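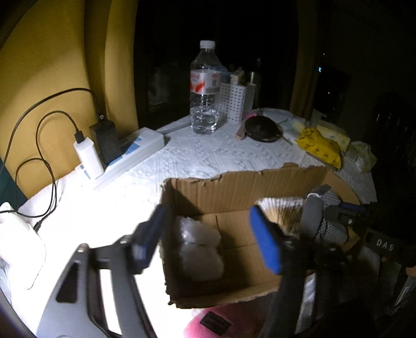
20/06/2023

Packing tests, moisture side. Second round with the Harneo liner.

Read the Harneo sheet again over coffee and I still don't buy it. The claim is that the paper liner "manages" humidity inside a shipping box so you can leave out the desiccant. Manages how? Paper takes up water until it is in balance with the air and then it stops. Any liner made of paper does that. So does the box.

Setup as before. Small cartons, dried bean samples from the Sillham lot, one humidity logger in each, everything in the damp cupboard at the back. Three groups: Harneo liner, plain kraft paper cut to the same weight, nothing. I added the kraft group after the first round, when Subira Nyanda pointed out that comparing a liner with no liner tells you only that paper is paper. She was right and I should have seen it in May.

Logger 407 is reading high again. I had it next to two others in the same jar of salt solution overnight and it sat above both of them by morning. It goes in the drawer with tape on it. Please don't put it back in use because it "looks fine." If it was in a Harneo box in the first round (my notes say it was, Kazuhiro's say kraft), then one of those curves is junk and we don't know which. Kazuhiro Kobori to check his photos of the labels.

Result so far, day 7: Harneo and kraft are on top of each other. I drew them in the same color by mistake and it took me a while to notice. The bare boxes climbed faster for the first couple of days and then joined the rest. That fits paper acting as a sponge that fills up. It doesn't fit anything cleverer.

Beans weighed this morning. Differences between groups are smaller than the difference I get weighing the same bag twice on that balance, so I am not going to write them down as a finding. The draft from Akley has a bar chart of exactly this kind of number, with no error bars and an axis that starts well above zero. I asked for the raw weights. No reply yet.

To be fair to the other side: our cupboard holds steady humidity. A truck doesn't. If the air swings between day and night, a liner that takes up and gives back water quickly could flatten the peaks, and a pleated one has more surface than a flat sheet. That would be a real effect and we haven't tested it. I would want to see kraft folded the same way next to it, though, or we are back to paper is paper.

Subira thinks the Sombatkul people ran a cycling test a few years ago and gave up on it. Worth an email before we spend money on a timer for the cupboard heater.

Side note on tape. The cheap roll lets go at the corners after a few days in the damp. Up to 6 boxes in this round may have had a gap at the lid, and I can't say when each one opened. Mostly bare boxes, from what I saw. This could explain part of the fast climb in that group all by itself, which annoys me, as it was the one result I liked. Use the good tape next time and press the ends down.

To do:
Rerun the bare group with proper tape.
Salt jar check on every logger, before and after, written on the sheet.
Fold kraft to match the Harneo pleats. Ask Kazuhiro if the creasing tool still works.
Chase Akley for weights.
Cupboard door: the seal on the hinge side feels thin. Run a logger there for a night.

Spoke to Kazuhiro after lunch. He has found the label photos but two of them are blurred and one of those is 407, naturally. We agreed to drop both curves from the first round. He wanted to keep the kraft one because it "looks right," and I said that was the best reason I'd heard to drop it.

Cupboard at 4 pm: no change. Leaving this lot in until Friday.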